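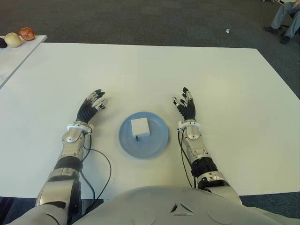
Flamamard round plate, light blue, with a small white box on it

Flamamard Round Plate, Light Blue
Item 293 / Tableware / Kamska

Everyday plate with a raised rim and a flat middle. One color for now, light blue. More colors maybe in August, ask us.

Good for: toast, cut fruit, cookies, keys by the door. People use it as a desk tray too, works fine.

Shallow. Not a soup plate. If you want soup get the Jatoi bowl, same blue, deeper.
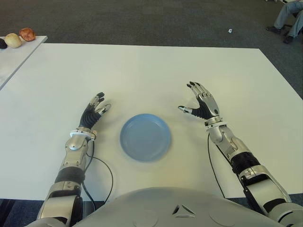 Words: Kamska shop desk | Updated Wednesday, August 16, 2023

Finish is matte inside, so no big shine under kitchen lights. Looks best on a white table in our opinion but we sell it to people with dark ones as well. Rim is easy to get hold of when you're clearing up.

Stacks. We keep them 13 high in the store room and havent had a pile go over.

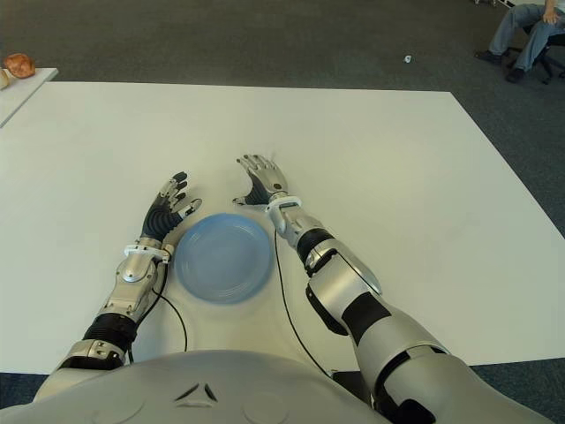 Sold single or in a set of 6. Set ships in one carton with paper between each plate, please keep the carton until you've checked them all. Chips or cracks on arrival, send us a photo and the order number and we replace it. Changed your mind, you have 43 days, plate unused, you pay the postage.

Care: warm water, soft sponge. No steel wool. No oven, no open flame. 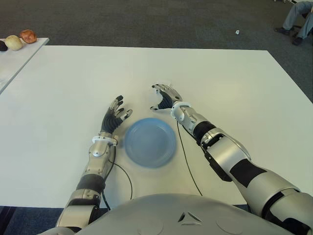

Pick up from the Printhorpe counter is free, choose it at checkout. Wait for the email before you come over, stock there is counted seperately from the web shop.

Gift wrap: yes, singles only.
Goes with: Jatoi bowl, Jatoi side dish
Status: in stock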